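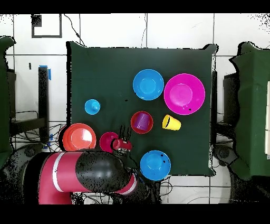
Tracey Hollis wrote to ask whether we ever stack the plates by color, as she has been trying it at home and keeps ending up with one magenta plate that won't sit under anything else. Well, Tracey, we do try!

## Dishes on the green cloth

Welcome to the Testbridge table page, which I started last December and have been fussing over ever since. I do love a bright dish on a dark green cloth - it makes even a plain light blue bowl look cheerful, and the reds and the yellow cup fairly sing.

My own habit is to put the big plates down first and let the bowls find their places after that, with the cups wherever there's room. A small cup will tuck inside a bowl very nicely, too, if you're short of shelf space (and I have been short of shelf space for nearly 19 years). Forks go in last at my house, in the drawer by the stove.

Updated October 24, 2026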